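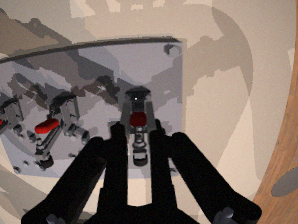
Agustina Echeverría
@agus_echeverria · 3 h

1/ Celda de ensayo de palancas en Monasano. El panel gris con mandos rojos está modelado en simulación, pinza incluida.

2/ Antes de pasar a planta exigimos 1,000 ciclos simulados por mando. El último lote cerró con 968 válidos. No pasa.

3/ En el turno de noche, Nii Gyamfi accionaba 200 palancas a mano. Ahora revisa registros de par y clasifica fallos. Misma categoría, otro trabajo.

4/ Pendiente: el plus de esfuerzo físico desaparece y el de supervisión no está firmado. Se negocia el miércoles.

5/ El ciclo 247 falló por holgura en el eje. Lo vio Nii, no el software.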